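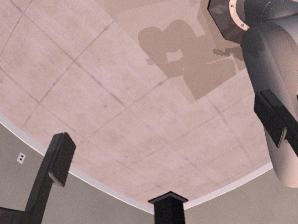

Clanance Library to Reopen Its Reading Hall After Structural Retrofit

The reading hall of the Clanance public library will reopen in May, following a structural retrofit designed by the Brostivley office of Selta. The work replaces the original roof supports, adds a concealed steel frame along the north side, and returns the main room to a single open volume for the first time since it was divided into offices.

The hall was built as a covered market and converted to a library in two phases. Its roof is a folded concrete plate spanning 30 meters without interior columns. An inspection commissioned by the town found that the plate itself was sound but that the bearings at its north edge had seized, so that seasonal movement was being passed directly into the masonry below. Cracks had opened at the heads of 7 window bays, and two of the bays had been propped with timber.

Selta was appointed after a limited competition. Its entry was one of two that kept the concrete roof; the remaining schemes proposed a lightweight replacement in timber or steel. Project architect Fitzgerald Lyons said the decision to keep the plate came from the inspection data.

"The concrete had plenty of reserve," Lyons said. "What had failed was the connection between the roof and the wall, and a connection can be taken apart and made again. Once we had the core samples back, replacing the roof would have meant paying to remove the best part of the building."

The retrofit transfers the north edge of the roof to a new steel frame set inside the existing wall thickness. Each post stands on a separate pad foundation and carries a sliding bearing at its head. The masonry now supports only its own weight. During the transfer, the roof was lifted in increments by hydraulic jacks linked to a common pump, with displacement sensors at every lifting point. The total lift was 2 millimeters, enough to free the old bearings and slide them out. The jacking sequence was rehearsed on a computer model and then carried out overnight, when temperatures were most stable.

Horizontal loads are handled separately. A steel truss laid flat in the ceiling void above the entrance ties the new frame to the stair tower at the east end, which was already stiff enough to serve as an anchor. The truss is reached through a hatch on the upper landing, and its bolted joints can be inspected without removing any finishes.

Removing the office partitions exposed the underside of the roof, which had been hidden by a suspended ceiling. The board-marked concrete was cleaned with low-pressure steam and left unpainted. Patches made where services had once passed through the folds were cast in a matching mix, recessed slightly so that they can be told apart from the original work at close range.

Acoustics proved harder to settle than the structure. With the partitions gone, the first measurements showed a reverberation time well above the target for a reading room. The consultant, Nakamura, considered spraying an absorbent coating onto the concrete and rejected the idea, as it would have concealed the board marks. The adopted scheme places absorbent panels on the vertical faces of the folds only, where they are seen edge-on from most seats. More absorption is built into the backs of the shelving and the undersides of the long tables.

Heating and ventilation have been moved below the floor. Supply air enters through a plenum under the shelving and leaves through high-level openings in the south wall – the same openings that ventilated the market. They have been fitted with motorized dampers controlled by temperature and carbon dioxide readings. Mechanical cooling is limited to the archive room, which has its own plant and is sealed from the rest of the building.

The south windows have been reglazed within their existing steel frames. The original sections were too slim for a standard double-glazed unit, so the team used a thin vacuum-sealed unit that fits the old rebate with new glazing beads. Lyons said the frames were repaired in place where possible. Sections too corroded to keep were removed, copied and welded back in.

The reopened hall will seat 155 readers, with the periodicals desk relocated to the west end and the children's section moved to the former loading bay. Level access is provided from the street by regrading the forecourt, which removes the ramp added during the first conversion. The stair tower has a new elevator serving the gallery and the archive.

Monitoring will continue after the opening. Tilt sensors on the masonry and displacement gauges on the new bearings will report through two full heating seasons, and the readings will be checked against the movement predicted by the model. If the bearings travel further than expected, the stops can be adjusted from the gallery without closing the hall.

A second phase, covering the forecourt canopy and the market-era weigh house, has been drawn up but is not yet funded. The town is expected to consider it with next year's capital budget. Until then the weigh house will remain closed, with temporary weatherproofing over its roof.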